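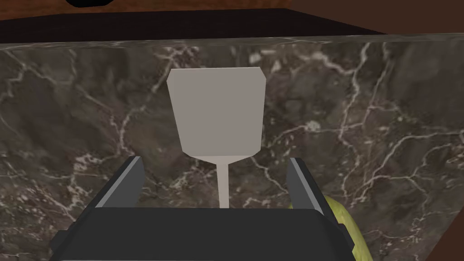

Light grey spatula on a dark marble countertop.

Search products, brands, guides
4 min read

Andulgate Countertop Sealer, 109 oz jug

Sealers get sold on big promises, and this one is no exception. The label says "lifetime stone protection." Whose lifetime? Andulgate won't say, and the small print asks you to reseal every 23 months. We stock it anyway, as it does a decent job on marble if you keep your hopes modest.

What it does: soaks into the stone and slows down oil and coffee. You get more time to grab a rag. Leave red wine on it overnight and you'll probably still have a ring.

What it doesn't do: stop etching. Lemon juice and vinegar eat at the polish itself, and no sealer of this type will change that. The Wetden brochure hints otherwise about their version. We asked them for test results in April and are still waiting.

Coverage: the maker claims 2,100 square feet per jug. Yayra Ametepe in our stone shop got well short of that on honed marble, which drinks the stuff. Polished slabs go further. For one kitchen, buy the small bottle.

Before you order, drip some water on the counter and leave it ten minutes. If the stone doesn't darken, you may not need a sealer at all. Plenty of counters come sealed from the yard.

Apply with a lint-free cloth, wait 15 minutes, wipe off every bit. Dried sealer leaves a haze that is a pain to buff out.

Not for quartz, laminate or glazed tile. Cimer sells a "quartz sealer" and we don't carry it.

Ships from our Laryea warehouse. Unopened jugs can be returned.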